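4.2 Assembling the Naden floor mop

The leaflet in the box says this takes a moment and needs no effort. I doubt whoever wrote it has done one.

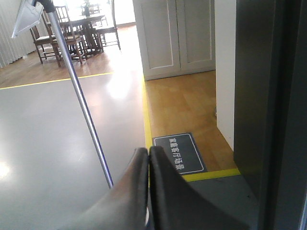 1. Push the head's connector onto the pole until it clicks. Pull hard to check - the click alone proves little.

2. Fit the pad. The Brirkura pads are sold as a perfect match. Ours needed trimming by 14 mm.

3. Mop along the length of the floor, using light pressure.

Note: "Suits all floors" is a generous claim. Try a corner first, and do timber and sealed grey floors with separate pads.

Caution: Don't scrub along the edges of floor tape. Lifted tape is a trip hazard. Report it to Shiyu Wei on extension 333.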